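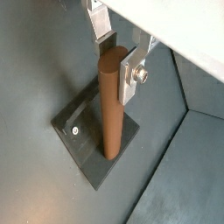
*A brown rod upright on its dark gray base plate, held in a metal gripper.*

## Small Laptop, Long Afternoon

I carried the Stustis, the new little notebook from Stetia, all through July, and I got fonder of it than I'd planned (my shoulder did too!). The keyboard is a touch cramped, and my thumbs kept finding the trackpad, but after 5 days I was typing whole columns on it without a grumble.

Wael Salem, who led the design, told me his team went through 19 hinges before they settled on one that opens with a single finger – and it does, even on a wobbly café table. The speakers are thin. I'd still take it on the train tomorrow.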